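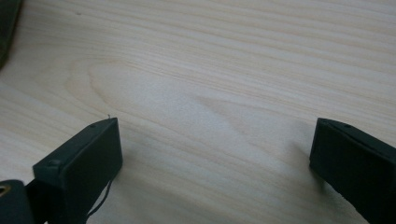 I have spent a good part of August teaching a machine to pick things up, and I would like to put in a word for the dull examples.

The job, as Uniyal set it out, was 3000 short recordings. You hold a gripper in your fist, squeeze, lift, put down, and somewhere in Praltetdale a computer is supposed to get the hang of it. My share was 430. I assumed I'd be good at this, having picked things up since infancy. By the second afternoon I had forgotten how a person approaches a table.

The trouble is that we all perform. Give a grown adult a gripper and tell him he's a teacher, and he starts moving like a butler. My first 50 were gorgeous, every one of them the same smooth swoop from the same side. Paavo Lehtinen, who reviews the recordings at Plirnine and doesn't waste words, sent back a note: "Very nice. You have taught it one thing." 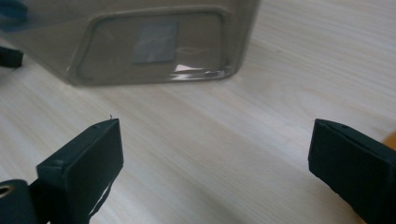

So I have come around to mess. I want the grab that lands crooked and has to be tried again. I want the pause where you stand over a wooden table wondering what you were about to do, which in my case happens plenty without any research budget. A system that has only watched people succeed has no idea what to do when its fingers close on air, and it will close on air a lot.

The usual answer is that more data will cover it. More of what, though? The people behind Gandura like to talk in totals, and a total is a lovely thing to put on a slide, but a heap of identical swoops is one swoop with a big storage bill. I'd trade a good many of mine for 30 from someone left-handed and in a bad mood.

Plirnine still throws out anything with a fumble in it, by the way. There's a box to tick for "operator error." I've asked for it to be renamed, and in the meantime I leave it unticked and let Paavo argue with me.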